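The Clock at Tollness

The town of Tollness had one clock, and it had been wrong for so long that people had stopped thinking of it as wrong and started thinking of it as local. It ran eleven minutes slow in summer and a little better than that in winter. Weddings were held by it. Trains were missed by it. When my uncle Erkard moved away to the city he kept his wristwatch set to it for a year, out of loyalty, and lost two jobs.

I was the town clerk then, which meant I had a desk, a stamp, and the key to the clock tower. The stamp was the important one. The key I had never used, because the stairs were steep and I had been told there were pigeons.

Then in March the clock stopped altogether, at ten past four, and everybody came to see me.

They came in order of grievance. First was the baker, who told me that people were now arriving at ten past four for everything, including breakfast. After her came the priest, who had no complaint of his own but wanted to hear the baker's. Last came old Mrs. Chornovol, who lived across from the tower and had wound her life around its striking since she was a girl. She sat down in my good chair and put her handbag on my blotter.

"I took my pills at four," she said. "I would like to take them again at eight. When will that be?"

I offered her my own watch. She looked at it the way you would look at a stranger's toothbrush.

So I wrote to a clock man. There was only one who answered, a Guoqing Peng, from Alport, two hours up the line. His letter was four sentences long. He would come. He would need a lamp and a table. He did not eat fish. His fee was 2000, half of it before he touched anything.

I took this to the mayor, who went pale and asked whether the clock might start again by itself. I said it had been known to happen with people. He signed. 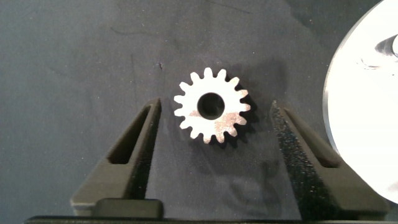 Mr. Peng got off the morning train with a canvas bag and a folding stool, and he was younger than I had pictured, or at least had better knees. He went up the tower without stopping. I followed him as far as the first landing, where I found that I had always been interested in the view from there.

"How many pigeons?" I called up.

"None," he called down. "Who told you pigeons?"

It had been my predecessor. I began to understand some things about my predecessor.

By noon half the town was in the square with its head tipped back. There was nothing to look at. You could hear a tap now and then, and once a long scrape that made the baker take hold of my sleeve. The mayor walked around shaking hands, in case it went well. Somebody's boy was selling lemonade for 50 a cup and telling people it was for the clock, and he may have meant that he would drink it near the clock.

At one o'clock, by my watch, Mr. Peng came down and washed his hands in the fountain.

"It's worn," he said. "It's dirty. Somebody has oiled it with what I believe is butter."

"When?" said the mayor.

"Over many years."

We all looked at the baker, who looked at the church.

"But that isn't why it was slow," he went on. "It was slow on purpose. There's a washer on the pendulum, tied on with wire. Very neat work. Take it off and she'd keep good time. I could have her right by tonight." He dried his hands on his trousers. "Or I clean her and leave the washer where it is. The price is the same. You tell me which."

I would like to say there was a thoughtful silence. There was a riot, of the kind we have in Tollness, where everybody stays put and says "well, now" very fast. The schoolmaster was for the correct time. He had been for it all his life, he said, and had suffered. The priest thought eleven minutes was a mercy on winter mornings and should not be handed back lightly. The mayor was for whichever one was already paid for. Two brothers who had not spoken since their father's funeral turned out to agree with each other, and were so upset by it that they both went home.

"Who would tie a washer to a clock?" the schoolmaster kept asking. "What sort of a person?"
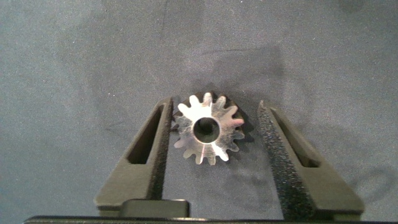 Mrs. Chornovol had brought her own chair down to the square, and she waited until he had asked it a fourth time.

"My husband," she said.

That did produce a silence.

Her husband had been the clerk before the clerk before me. I knew him only as a signature, a large one. He had also been, she told us, a man who walked to the station every evening to meet her from the five o'clock train, when she was sixteen and worked at the cannery, and they were not yet married or even properly introduced. And he was late. He was late every single time, by some minutes, because he had to close up the office when the clock struck and not before, and it was a long way on foot. She used to stand on the platform with her arms crossed.

"So he went up there one night," she said, "and after that he was still late, but so was everybody."

"That makes no sense," said the schoolmaster. "If the clock is slow, he leaves the office later. He would have made it worse."

"He wasn't a mechanical man," said Mrs. Chornovol. "I told him so at the time. He said he'd go back up and fix it the other way." She opened her handbag, looked in it, and closed it. "But by then I'd started taking the later train."

Mr. Peng had sat down on his folding stool by this point and was eating a sandwich, which I had checked for fish.

"He told you there were pigeons," I said to her. "I mean, he told the next one. And the next one told me."

"He didn't want anyone up there moving things."

I thought about my predecessor, nineteen years with that key on his belt, and me with it for six, both of us guarding the man's arithmetic and neither one of us fond of stairs.

The mayor called for a vote. I counted the hands, and then I counted them again because the schoolmaster had put up both of his. The washer stayed. Mr. Peng nodded as though it made no difference to him, wrapped up the rest of his sandwich, and went back up the tower, and I went with him this time, all the way. It was a small room, very clean apart from the butter. The washer was just where he had said. The wire had been twisted around and around and the end tucked under, so it wouldn't catch on anything.

He worked until dark. I held the lamp. He talked a little, mostly about his sister's house in Alport, which had damp, and whether a person could be expected to live with a damp house and a brother-in-law at the same time. I said I thought one or the other. He asked what a clerk did all day. I told him about the stamp.

At the end he gave the pendulum a push with one finger and we stood there listening to it. Down in the square somebody clapped, got no support, and quit.

"What time should I set it to?" he said.

I looked at my watch and took off eleven minutes. Then I remembered it was still March and gave two of them back.

He missed his train, of course. I put him up in the spare room, and in the morning my wife, who had not been told, gave him herring. 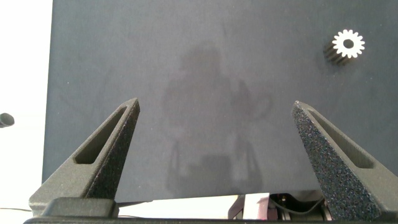 A gear on a dark work surface.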